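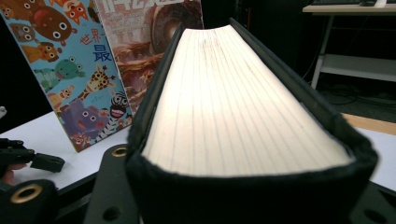

Marietjie Mnguni would like it known that she never asked for a robot. She asked for a second pair of hands between September and November, she says, and what came back from the budget office was a form with a box marked "capital equipment" and a deadline.

Four months later she has a folder of quotes, a floor plan with coffee on it, and strong opinions about grippers.

Reading time: 5 minutes

Brikley is a used-book warehouse. It takes in boxes from closed schools, dead uncles and people moving to smaller apartments, and it turns them into shelves of things other people might want. Somebody has to lift each book out of the box, look at it, decide what it is and put it somewhere. For most of the company's life that somebody was whoever was standing nearest.

Mnguni runs the sorting floor, and she had assumed that a book was about the easiest thing you could ask a machine to pick up. It has corners. It doesn't roll. It holds still while you think. The first salesman to visit assumed the same, and said so, and then was handed a fat hardcover with a cloth cover and a picture book for four-year-olds and invited to try his sample unit on both. He left a brochure.

What a thick book does, if you squeeze it in the wrong place, is open. A thin one bends. Glossy covers slide, cloth ones drag and collect lint, and a dust jacket will come off in the jaws while the book it belonged to goes on down to the floor by itself. Anyone who has worked in a library for a week knows all this in their wrists, but it is very hard to write into a purchase specification.

The first quote in the folder is from Zarum, and it is beautiful. It runs to 47 pages. There is a rendering of a sorting cell with a glass fence and a plant in a pot. The arm itself takes up one line of the price table, and a buyer who stopped reading there would feel pretty good about life. Mnguni read on. There followed the pedestal, the fence, the controller, the cabinet for the controller, the "end effector (see note)," the installation, the training and the support contract. The note said the end effector was to be determined.

"The end effector is the hand," says Ertuğrul Yazıcı. "They quoted her an arm with no hand and called it a system."

Yazıcı has bought machines for three warehouses and regrets one of them. His rule for a first purchase is to start at the fingertips and work backward. Decide what touches the product. Try it on the worst of the product. Only then think about what should carry it around, and by then you will often find you can get by with a smaller arm than the one in the brochure. It's dull advice and it costs some afternoons. He says buyers hate it, mostly on account of the arm being the part they want to show visitors.

So Brikley did its afternoons. Smaranda Lungu, who keeps the stockroom, filled a crate with 21 titles chosen for awkwardness: a dictionary, some board books, a few magazines gone soft with age, a hymnal, an atlas too wide for anything. Vendors who wanted the business were asked to come and pick up the crate's contents with a gripper held in the hand, no arm attached, on an ordinary table. Pick it up, turn it, put it down. If a person couldn't manage it with the thing in their own fist, there seemed little point in paying for a robot to fail more consistently.

Two vendors declined. One explained that his equipment performed best in a production environment, and Lungu observed that so did she.

Holzer sent two people and a hard case of parts, and they stayed until six in the evening. Their hand managed the dictionary and had trouble with the magazines. Erov brought a suction tool that loved the board books and would have nothing to do with cloth. Nobody cleared the crate. Mnguni considers this the most useful thing she learned all year, and it cost her a plate of sandwiches.

It also changed the budget. The original request had been for one machine that did everything, which is what first requests are always for. The revised one asks for a machine that handles ordinary hardcovers and leaves the odd ones to people. Holzer's price for the gripper set came in at $451 per pair of jaws, and Mnguni wrote down five pairs on the theory that anything you can wear out, you will. Yazıcı told her this was the first line in the whole folder he believed.

Then there is the stuff that appears on no quote at all. Power where you need it, for one. Brikley's only spare circuit is on the far wall, behind the paperbacks. A table that doesn't wobble. Lighting, if a camera is going to read spines. Somewhere for the broken parts to live until somebody orders new ones. Athina Manolakis, who signs off on the money, now puts a blank row at the bottom of every equipment request and makes the department fill it in with whatever they'd be embarrassed to come back and ask for. On Mnguni's form the row says "cables, more than you think."

Manolakis had her own question, and it was the one the glossy proposals had been stepping around. What happens on the day it stops? The Zarum answer was a phone number. Holzer's was a shorter phone number and a drawing of the part most likely to break. She liked the drawing.

There is a school of thought that says Brikley should skip the whole business and hire a student. Nuala Fitzgerald belongs to it. She has sorted books there longer than anyone, and her objection to the machine is practical: it can lift a book, fine, but can it tell that the back half has been scribbled in? Mnguni's reply is that it doesn't have to. It has to put the book in front of Nuala, right way up, so that she can stop bending over boxes. Fitzgerald has said she will think about it. She has also asked whether the hand could be set a little lower on the table.

The order for the grippers has gone in. The arm is still under discussion, and the floor plan has been redrawn with the paperbacks on the other wall. Zarum calls every couple of weeks to ask if there is anything else they can clarify, and Mnguni asks them about the hand.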